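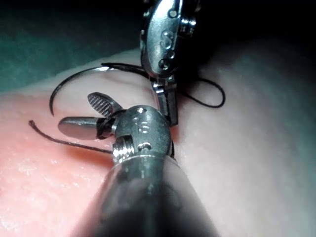
*Curved needle, two drivers, one pair of jaws wide open*

**Passing a curved needle from one instrument to the other -- how do you stop it swivelling?**

Posted by **threadbare66**

I've been practising suturing on the trainer on Saturday mornings and I'm fine until the handover. I drive the needle, pull it through, go to take it with the other instrument, and round it spins so the point faces the wrong way. Then I spend ages fiddling it back. Should I be grabbing near the tip, or the middle, or what? I'm using the Meléndez practice pads if that matters (the soft ones).

**Jovita Ibarra**

Oh, I remember this stage well! Two things sorted it for me. First, look at your jaws before you close them. The cross-hatched face is the bit that does the gripping, so you want the needle lying flat across it. If it's sitting at an angle the curve will roll until it finds somewhere comfy, and you can't squeeze it into behaving.

Second, don't let go with the first instrument until the second has properly closed. Sounds obvious, but I was opening almost 2 seconds too early every time -- I only spotted it when I watched myself back. I take it roughly a third of the way along from the thread end and leave the point well alone, as you'll blunt it otherwise.

Also bring the instruments closer together than feels polite. Mine nearly touch.

**fasuvov_fan**

just practise more, took me 98 goes

**Geltunetti**

Agree with Jovita on the closing order. I'd add that it's worth doing a few handovers with no pad at all, back and forth, 4 each way, before you stitch anything. And check your thread isn't tugging, a short tail swings the needle round all by itself.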